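Lorel brings two-armed cells into produce returns room

Lorel has extended the use of robotic handling at its Kallard depot, where bags of mixed fruit and vegetables are opened and sorted by hand before being packed again. The change took effect in April and applies to the returns room only. Goods-in and dispatch are unaffected.

The company has installed 2 cells, each with a pair of arms, supplied and maintained by Rustad. The arms take on the work of lifting bags and moving produce between bag and tray. Decisions about what may be sold, passed on or composted remain with the sorting team.

Until this spring, members of the team stood at the bench for the whole of a shift. Under the new arrangement they spend part of each shift at the bench and part of it supervising the cells, changing over at the mid-morning break and again after lunch. The supervising role involves setting out bags and trays, watching the handling and stopping the arms when an item is dropped or a bag is caught. 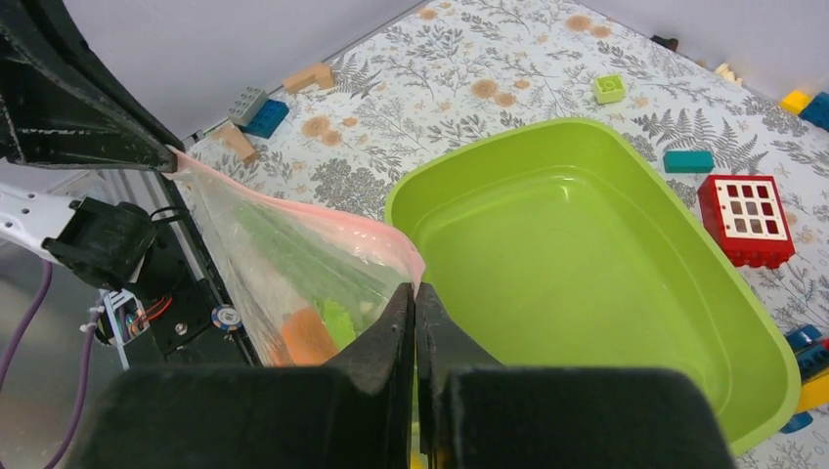
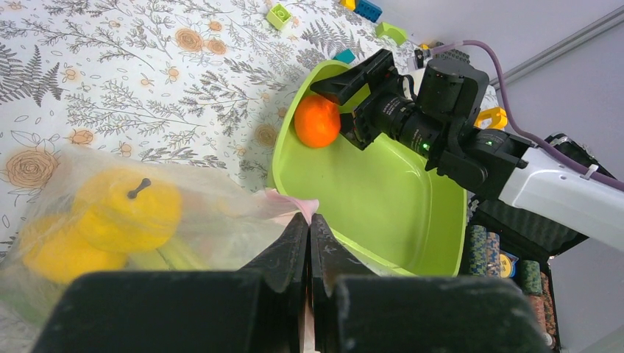
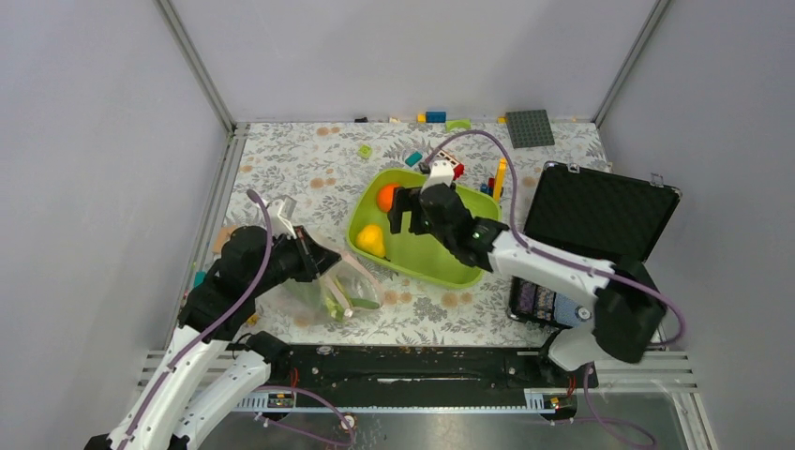
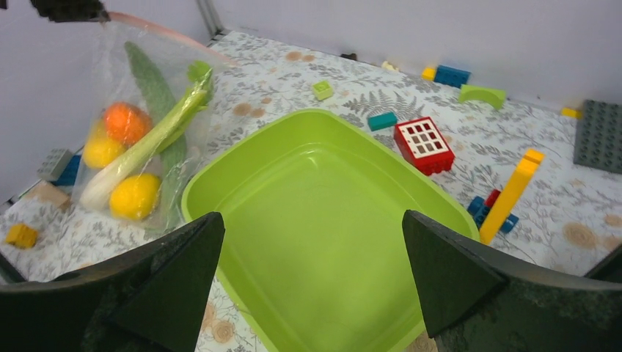
Intan Sinaga

The depot's management said that no posts would be lost as a result of the change and that pay grades in the returns room would stay as they are. Staff who complete the supervision training receive an additional allowance, paid monthly. Six members of the team have completed the training so far, and further places will be offered before the summer.

Soft packaging has proved the most demanding part of the work. Boxes and crates keep their shape when they are picked up, but a thin plastic bag folds and slides, and its contents shift with it. Long items such as leeks and cucumbers are handled differently from round ones, and citrus fruit can roll once it has been set down in a tray. The team has been asked to record every stoppage, with a short note of the item concerned, and the records are reviewed with Rustad's engineers on a Tuesday.

A representative of the sorting team said that the new duties had been broadly welcomed, in particular by colleagues who had reported sore wrists and shoulders. "The lifting was never heavy, but it was constant," she said. "People go home less tired in the arms. They do say that watching the cells takes more concentration than they had expected, and we have asked for that to be looked at when the rota is next drawn up."

Concerns have also been raised about the pace of work. The cells are slower than an experienced sorter, and on busy mornings the bench has had to take a larger share of the bags. Management has agreed that the cells will carry no hourly target during the first stage, and that individual sorters will not be measured against them. It has further agreed that footage recorded by the cameras on the arms will be used for maintenance and training, and will not form part of any staff appraisal.

The supervision course was prepared by Miment, a training provider, and lasts 2 days. The first covers safe working, including how to stop a cell and when a guard may be opened. The second is spent in the returns room itself, alongside a qualified colleague. Staff who prefer to remain at the bench full time may do so - a point which the team's representatives had asked to see in writing, and which now appears in the depot's working agreement.

A review of the arrangement will be held in the autumn. It will consider stoppages, damage to produce and the views of those working in the room, which are to be gathered by an unsigned questionnaire. Lorel stated that no decision on cells for its other depots would be made before the findings had been shared with staff at Kallard.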